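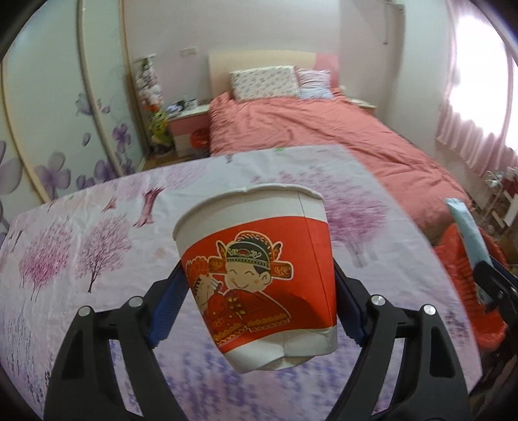

Grip force is the first thing a new operator gets wrong, according to the demonstration lead at Sinddale, and paper cups are where it shows. The company collects hand-guided demonstrations for manipulation policies, using a pair of handheld grippers in ordinary rooms. We spoke in July, by phone.

"People squeeze as if they were using their own fingers," the lead said. "A paper cup has very little stiffness below the rim. You close until the pads hold, then you stop closing. On the Larkon rig there is no force feedback except what comes back through the trigger, so the operator has to learn that point by repetition."

Larkon is the in-house name for the handheld set. An earlier setup, Yagi, was a remote-control station with a leader arm on a desk and a follower arm across the room. It is still used for tasks with a fixed base.

"Yagi gives you joint data that the robot can reproduce directly," the lead said. "With Larkon you get the gripper pose and the opening width, and you solve for the arm later. Some demonstrations turn out to be unreachable. We drop those."

The current cup set holds 1,771 demonstrations, of which 88 were rejected for reach or tracking loss. Each operator does 8 practice runs before recording starts. Deformed cups stay in the set – the policy is expected to meet them.

I asked whether printed surfaces cause trouble for tracking. The lead said the opposite was more common. "Plain white tables are bad. Patterned cloth gives the tracker features to hold on to. Bright windows are worse than either, and we tell operators to keep the lens turned away from them when the task allows."

Two-handed work is slower to teach. Operators tend to park one gripper and forget it, and the idle hand then drifts. Sinddale's instruction is to hold it still or give it a job.

The next target is 1,000 two-handed sequences, to be processed with Vernus, the team's replay tool. Vernus runs each recording against a simulated arm and flags any step over the joint speed limit. The lead expects the threshold to need another adjustment before that batch is finished.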